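Trevuseck Repair Evenings: where we are
9 Jan 2020

Hi Marina,

You asked for something short and readable, so I'll skip the template and just tell you how it's going. The grant has paid for 14 evenings so far, all in the back hall on Fleury Street, and we've had 106 items through the door. Lamps and toasters mostly, plus a run of zippers in the fall that kept Kaisu Hakala at the sewing machine until closing (she loved it, she's already asking for more thread).

The sign-in sheets work much better now that Gwenaël has cut them down to one page. People used to give up halfway and we'd lose the details, which made my July report a bit of a guessing game – sorry again about that! We now write down what came in, what was wrong with it, and whether it went home working. More than 50 did. Most of the others needed a part we didn't have.
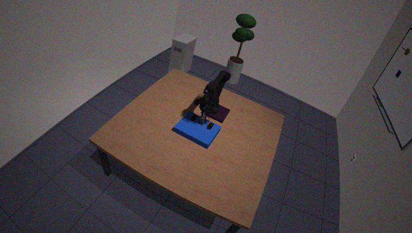

So are we still on track to finish the program inside the original budget? Mostly, though parts are costing more than I planned and I've moved what was left of the printing money over to cover them.

Fuses and plugs are cheap. Toaster elements are the killer, and Gundex only sells them by the box. Hiyori is asking Jorura whether they'd split boxes for us, and she should hear back soon. If they say no I'd like to put a cap on what we spend per item, and I'd want your okay before I do that.

Ysaline Barbier has started a beginner soldering table with 5 regulars. It wasn't in our proposal, but it uses the same room and the same hours and costs us a roll of solder. I'd love to keep it going through the spring if you're happy with that.

Still to do: the safety testing refresher, a second set of screwdrivers (ours keep walking off), and the receipts folder, which I'll send over separately once I've found the one for the extension cords.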